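3.2 Desk height and reported comfort

Of the 3,246 workers surveyed in July, 93 percent had used a height-adjustable desk for at least one season. Most changed its height no more than 2 times a day. Khurana's earlier work at Lekota found the same pattern - early interest, then a fixed height. Floor type had no clear effect on how long people chose to stand.

Figure 2. White sit-stand desk on a light wooden herringbone floor.
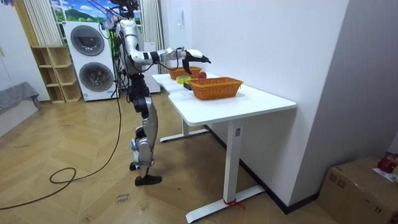

3.3 Limits

Thirteen workers left the study before the second survey.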